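Equipment > Grippers & Hand Tools > Planning Your Purchase
Filed under: Handhelds, Foam Pads, Budget Worksheets

Nudov Handheld Gripper Kit: What to Buy, and What to Put in the Budget
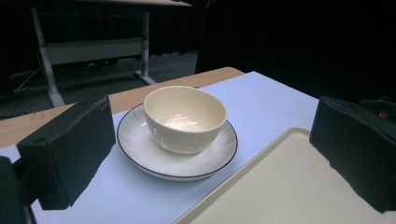

Most labs budget for the gripper and forget the crockery. The Nudov kit is a two-finger hand-held gripper with a camera on board, sold to teams who want to record people doing ordinary table work before they commit to an arm. The purchase order usually has one line on it. Then the kit arrives and somebody goes looking for a dish. A cream bowl on a brown-rimmed saucer is a sensible place to begin: the bowl is deep, it narrows toward the base, and the glaze throws highlights that will tell you more about your lighting than a week of meetings. Put a plain pale sheet over the table and you have a station. It will look underfunded. So do the good ones.

What comes in the case

The gripper body, two fingers with black foam pads already fitted, the camera and its mount, a charging lead, and a printed quick-start card that Kiprono Tanui rewrote after customers kept attaching the fingers upside down. They can no longer be attached upside down. The card still mentions it.

What does not come in the case

Spare pads. Order them now. Foam is a consumable, in the same family as printer ink and patience, and the upper edges go first. We suggest 6 spare pairs for a team recording most afternoons. If your people are working with rough stoneware, unglazed clay or anything with a chipped rim, order more and don't argue with the person who asked for them.

Things to pick up and put down. We sell the Irkdale tableware crate (bowls, saucers, cups, a couple of shallow trays) and will happily take your money for it. A thrift store will also do. Whichever you choose, buy duplicates of anything you plan to use for a whole project. A bowl that was discontinued last spring becomes remarkably valuable on the day it hits the carpet.

A dark curtain, if your room has windows, glass partitions or a colleague who likes to walk past. Fabric shops carry it by the yard. Theatrical suppliers carry the same thing with a better story.

How many kits?

The usual plan is one kit per person. The usual result is a shelf of kits, fully charged, and one person using one of them. Start with three for a team of six and let them share. Chargers are the exception and should be bought generously, as they leave the building on their own.

If you are planning toward a fixed arm later, the fingers also fit the Prullia wrist adapter. The Yang adapter takes the older, wider mounting plate and will not fit, however firmly it is encouraged.

Time, which also costs money

Allow 30 minutes to set up a table from cold and almost 50 for the first person who has never held the thing. Most of the second figure is spent learning to move the wrist slowly. People who carry coffee for a living pick it up at once. Senior engineers take longer and have opinions about the grip.

Leave a line in the budget for breakages. Finance will ask what it is for. "Ceramics" has worked for several of our customers.

Ordering

Kits ship assembled. Spare pads ship in a flat bag that looks empty, so please check before throwing it away. Lead times stretch in December, when everyone discovers unspent budget in the same afternoon. Quotes for three kits or more go through Kiprono at the Irkdale office, who will ask about your pads.

Last updated: December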